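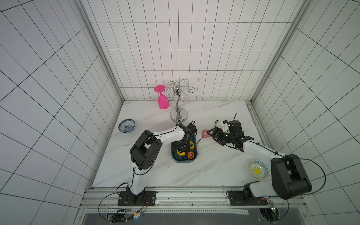

Satish Kushwaha wrote under my last post that telling guests to bring nothing is a mistake, that they bring something anyway, and that what they bring is then a fifth bottle of red and a second cheesecake. He's right, and I've changed how I do it.

For anyone who missed that post, I have people over for dinner once a month. I started in March, after I moved to the apartment on Getton Street, and the dinners have gone on every month since with one gap when I had the flu. The apartment is small. The table seats six if one person is willing to sit on the step stool, and I cook on four burners, one of which only does high.

What I do now is give out jobs when I send the invitation. The message says what I'm making and then names one thing per person. Zlata gets bread. Ihor gets something to drink that isn't wine. If somebody new is coming, I ask them for fruit, which you can buy anywhere on the way and which doesn't go wrong. People have taken this well. I thought it might come across as bossy, but two of them told me it was a relief to be told.

The other thing I've changed is the start time. I used to say seven and mean eight. Half of the guests came at seven and watched me peel things, and the other half came at eight and apologized. Now I say seven thirty and put food out at seven forty-five, and it's only bread and something to put on it. The main dish comes when it comes.

What I cook

I have settled on dishes that are finished before anyone rings the bell. The list is short:

Lentil stew with sausage on the side
Baked rice with chicken thighs
Cabbage rolls (only if I have the whole afternoon)
Bean chili
A big tray of roasted vegetables with a pot of yogurt sauce

I tried risotto once for six and spent the evening with my back to everyone. I tried individual pies and had to bake them in two rounds, so three people ate and three people watched. The baked rice is the one that gets asked for. I use a recipe from Stefaniia Vakulenko, who won't mind my giving the short version: brown the thighs, take them out, fry two onions in the fat until they are properly brown, add the rice and stir it for a minute, put in hot stock, lay the thighs back on top, cover tightly with foil and bake. Her oven needs forty minutes and mine needs fifty. Let it sit another ten with the foil on before you look at it. I used to lift the foil to check, and the top layer of rice stayed hard every time.

Cost is the question I get most by email. The October dinner came to 51 dollars for six, but that includes a bottle of olive oil I'll be using until Christmas. The cheapest was the chili. The most expensive was the one where I decided to do fish, and I won't be doing fish again unless someone catches it.

Glasses and plates

I don't own a matching set of anything, and I stopped worrying over this at dinner number two. Plates came from the thrift store on Riltbridge Road, where they are 99 cents each in the back room and more in the front for the same plates. I bought 14 so that I could do a first course and a main without washing up in between. Since then I've mostly stopped doing a first course, so there's a stack I never touch.

For drinks I've moved to plastic for anything that might be carried out to the landing, where people end up standing when the kitchen gets warm. Good plastic is fine. It doesn't ring when you clink it, and Chin-lung Leung says this bothers him more than he'd expected, so I keep one real glass for him. He knows which one it is and gets it out of the cabinet himself.

Put out fewer glasses than you think you need. If there are plenty on the counter, everyone takes a new one each time they sit down, and you wash up eleven for six people. I've started putting a strip of masking tape and a pen next to the water jug. Some people write their name and some draw a thing. Either works.

Who to invite

I had a theory at the beginning that you should mix people who don't know each other. In practice that works with one stranger, maybe two. In May I invited five people who had never met, and they were all very polite to each other from seven until nine fifteen, and then they all left at the same moment. The evening was pleasant and I was exhausted by it, because every conversation went through me.

Now I ask three who know each other and one or two who don't, and I put the new person on the long side of the table, in the middle. The end seat is bad. It's where you can only hear the fan over the stove.

I don't do themes. I don't do games either, though there was one night when the power went out in the whole building and we played cards by flashlight until past midnight. That was probably the best one so far, and I can't take credit for it.

Cleaning up

People offer to help and for a long time I said no. I was raised to say no. The result was that I stood at the sink until one in the morning and went to work tired, and by summer I had begun to dread the dinners a little. Now I accept one offer, from whoever makes it first, and we wash while the others carry on talking. The kitchen is four steps from the table so nobody is sent away from anything. Drying is the better job, if you have a choice, and the guest should have it.

Pots get soaked and left. I've made my peace with seeing a pot in the sink in the morning. The baking dish from the rice needs a night in hot water and a spoon of baking soda whatever you do, and scrubbing it while it's fresh just wears you out.

Leftovers go home with people. I save yogurt tubs for this. Write on the lid what's in it, or somebody will put chili on their breakfast granola (Ihor, in June).

A few things I haven't worked out

Coats. There are three hooks by my door, and everything else goes on the bed, and then the first person to leave is always the one whose coat is at the bottom.

Music. I put on an album and it runs out, and no one notices for an hour, and I don't know whether that means I should bother with it at all.

How to end the evening. I have an aunt who stands up at ten thirty and says, "Well, you must be tired," and everyone goes. I can't carry that off. At the moment I make tea, and when the tea is finished people seem to understand, apart from Satish, who asks if there's more tea.

The next one is in two weeks and I'm making the cabbage rolls, so I've blocked out the afternoon. Zlata has bread again. If you have a dish that holds well in a low oven for an hour and doesn't need much cutting at the table, leave it in the comments. I'd especially like something without meat that isn't chili, as one of the people coming doesn't eat it and has already had the chili twice.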